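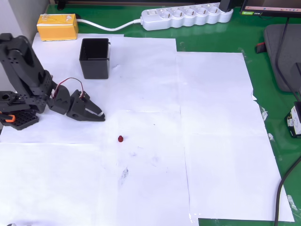 Sultia Memorial Register Book, 155 pages

A guest register for visitations, funerals and graveside services. The Sultia opens flat on a lectern or entry table and stays open at the page in use.

The first four pages are set aside for the family. They have ruled space for the full name, dates and places of birth and death, parents and spouse, military or fire service, and the names of bearers and clergy. The next 14 pages are blank, heavier stock for the printed obituary, service folder and photographs. The rest are signature pages with lines for name and town.

Cover: black, navy or burgundy cloth over board
Binding: sewn, with one ribbon marker
Paper: cream, suitable for ballpoint and felt tip
Price: $57, name stamping included

Stamping is one or two lines on the front cover, in gold or silver. Please type the name exactly as it should appear, including any middle initial or maiden name. We stamp what is on the order form and do not correct spelling. Accented letters are available – enter them in the notes box if the form will not take them.

Orders received by noon on a weekday ship the same day without stamping, or the next working day with it. Funeral homes with an account can have books sent directly to the family or the church.

Stamped books cannot be returned. Unstamped books can come back within the month if no pages have been written on.

The matching Hemerex acknowledgment cards and envelopes are sold separately. For account orders, contact Gunhild Dalsgaard at the Demau order desk.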